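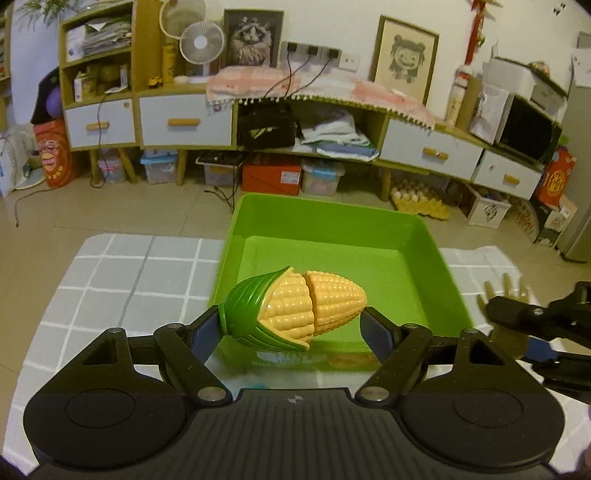 Slide 1 – toy corn, green tray

Speaker notes, small-things talk. Keep moving, 2 min a slide max.

Open with the corn. Comes in two halves, husk end and tip. Ask the room – who's got half a toy vegetable at home with no mate? Wait for hands. Then the rule: pairs get checked BEFORE anything goes in a box.

Don't get stuck on shelves, Vidar does shelves after morning tea. Papers and magazines same, his bit. 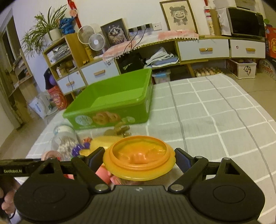 Page last changed: 17 Sep 2019

Jars. Screw lids good, coloured lids better, you can find the thing from across the room. Cotton buds get thier own jar and stay out of the toys. Mention Ingegerd's button jar, over 60 buttons, one lid.

Sort on the bed or the table, whatever's flat. Sheet down first so bits don't roll under the furniture.

Biscuit box story if time. Skip if Gyula is waving. 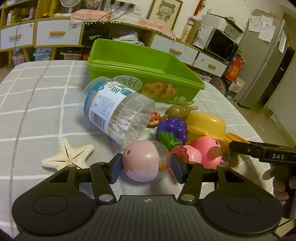
Then group by kind, not colour. Fruit with fruit – grapes, strawberry. Pigs togther. Crab and starfish could go as seaside, up to you. Leftovers in one tub, go through it again in August.

Questions. Handouts are with Diệp.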